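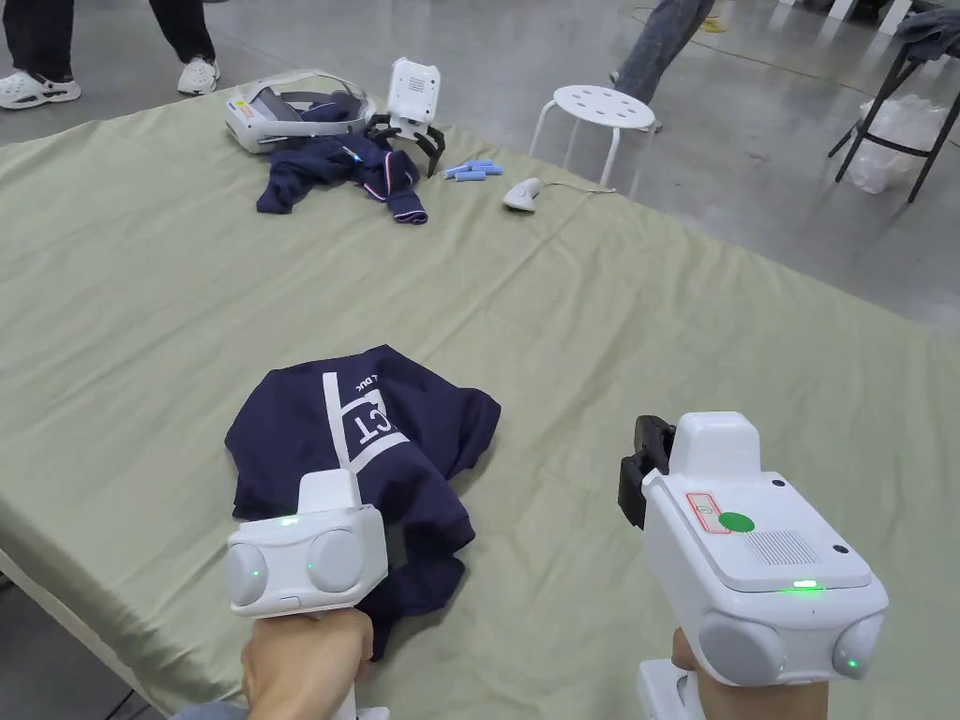 Open day at the Garkov hall, Risdale: two hand-held grippers and a navy T-shirt.

Speaker notes, Hinbridge spring meeting
09/05/2022
Talk title: What we saw at Risdale

SLIDE 1. OPENING
Leave the title slide up while people find seats. Start on time.

Say who the visit was for. Hinbridge sorts and folds returned clothing for other companies. We went to the Garkov open day in October to find out how far along robots are with clothes. We weren't there to buy anything and nothing has been ordered.

Tell them the talk covers what was being done in the hall, what we asked, and what I think it means for the folding tables. Questions at any point are fine.

SLIDE 2. WHERE AND WHAT
Risdale is the Garkov site we visited. It's one big hall with a polished concrete floor and work tables spread through it. Different jobs were going on at different tables and visitors could walk between them.

The work on clothing goes under the name Kodikara. That's a project name. I've seen it written up as a product in one of our own emails and it should be corrected if anyone still has that in a draft.

Most of our morning went to Kodikara. If people ask about the other tables, say I only passed by and can't tell them much.

SLIDE 3. HAND-HELD GRIPPERS
Take this slide slowly. It was the part I had wrong before I went.

I expected to see a robot fold a shirt while we stood behind a rope. What we were shown first was a person with a gripper in each hand. The person works on the garment using only the grippers. Fingers don't touch the cloth. A camera on the tool records what the tool sees, and the recording is used later to train a robot with the same kind of jaw.

So what we watched was the teaching side. Say this twice if the room looks lost.

Our host's way of putting it was that the robot needs to see the job done with its own hands. A video of bare hands doesn't help as much, as a bare hand can do things a two-finger jaw can't.

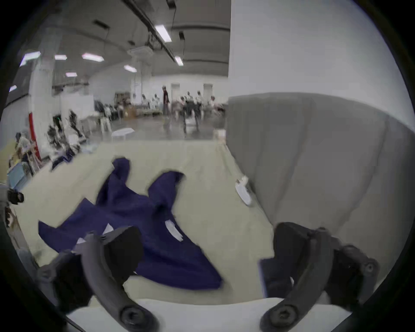

From the camera on a gripper: a dark navy garment on the long work table.

Let them look at it before talking. Then make these points.

The camera is low and close. The fingers are always in view, so the recording shows where the jaw is compared to the cloth. The room behind moves and smears when the tool turns. I asked whether that spoils it, and was told that some blur is expected and the later steps are built to cope.

Look at the shape of the garment. If you do this for a living you can probably make a guess at which part is a sleeve. A program has to learn that, and it has to learn it for every way a shirt can land on a table. Our host said the heap is the hard part and the fold is the easy part. I think anyone on our floor would say the same about a new starter.

(Pause here. Someone always wants to tell a story about fitted sheets. Let them, but keep it short.)

SLIDE 4. TRYING IT
We were allowed to try the grippers on a shirt. My notes from the day:

The tools are heavier in use than they look. My wrists were tired after five minutes.

You lose the feel of the cloth. I kept picking up two layers when I wanted one, and I couldn't tell until I lifted.

You have to plan. With bare hands I grab a shirt by the shoulders and shake it. With grippers I had to find a corner, pinch it, drag it out, let go, and find the next one. My first shirt took three tries and I wouldn't have put it in a bag for a customer.

The person who showed us was a great deal faster than I was. She told us it took her a couple of weeks before she stopped thinking about it.

Prints help, by the way. A big white print on a dark shirt tells you which side is up. Plain dark garments were worse for me. I don't know if that's also true for the robot. I asked and the answer was "sometimes."

SLIDE 5. QUESTIONS FROM THE FLOOR AT RISDALE
There was a question session at the end of the morning and it was better than the brochure. I've put the useful part in here.

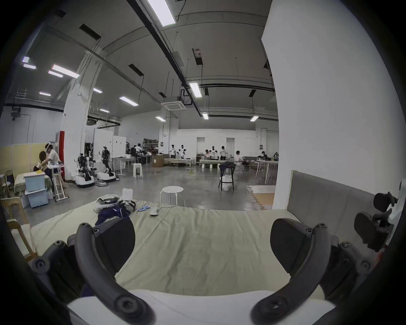 One visitor wanted to know why anyone would start with T-shirts, when a T-shirt is cheap and a person can fold one in a few seconds. Surely, the visitor said, there's more money in towels, and towels are square.

It was a fair question and the host took it seriously. Towels are easier, yes, and machines for flat goods have been on sale for a long time. The project isn't aimed at flat goods. It's aimed at things that come in a heap and have sleeves. A T-shirt is the simplest thing with sleeves.

The same visitor came back with a second point, that a shop floor would never wait for a slow robot. The host agreed that speed is a problem today and didn't promise a date. I wrote that down because we've sat through other demonstrations where a date was promised very quickly.

Other questions, in short form. Read out only if there's time:

How many recordings do you need? It depends on the job. We were given 100 as a first batch for one simple move on one kind of garment, with more to follow once they see where it fails.

Does one person do all of them? No. They want different people, as everyone picks up cloth a bit differently.

What happens with a bad try? It gets marked. Some bad tries are kept on purpose.

Can the robot work next to people? They wouldn't give a general answer. It would need to be looked at for each site.

SLIDE 6. WHAT A SESSION LOOKS LIKE
People back at Hinbridge have asked me what the work is like hour to hour, so I made a slide for it.

You stand at a table with a cloth over it. There's a shirt, the two grippers, and the rest of the kit toward the back. You put the shirt down in a heap, you do the move, you stop, and you make a new heap. Then you do it again. It's repetitive, and I'd say it's no more repetitive than what we do now.

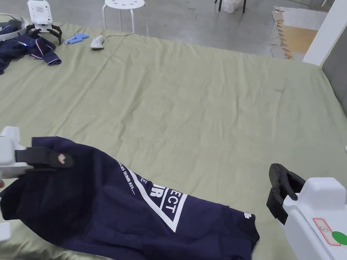 The heap has to be a new heap each time, and that's harder than it sounds. After a few goes I was dropping the shirt the same way without meaning to. Our host watches for this and will ask you to turn it over or throw it down from the other side of the table. If every heap looks alike the robot learns that one heap and gets stuck on the next.

The cloth wrinkles as you work. I asked if they smooth it out between tries and was told not always. Real tables are messy and they want some of that in the recordings.

Breaks matter too. We were told that tired people get sloppy with the jaw, and that it shows up later when somebody goes through the material.

SLIDE 7. WHAT IT MEANS FOR US
Keep this part plain. People will be listening for news about jobs, so say clearly that there's no plan to put a robot on the folding tables.

What I do suggest:

Invite Garkov to see our floor. They asked good questions about mixed returns and I don't think they've seen a full bin of ours.

Keep a box of the garments that give us the most trouble. Hoodies with the cord pulled out, anything inside out, anything with a zipper that catches. If they come, that's what they should be shown.

Ask again about damage. I didn't get a clear answer on what the fingers do to thin knits. My own guess is that they'd be fine on cotton and I wouldn't risk them on anything fine until we've tested it.

SLIDE 8. LAST SLIDE
Contact details and the Risdale handout. Copies are on the side table, printed on both sides. If they run out, put your name on the sheet and I'll send one over.

Take questions until the break. The room has to be cleared after that for the safety briefing.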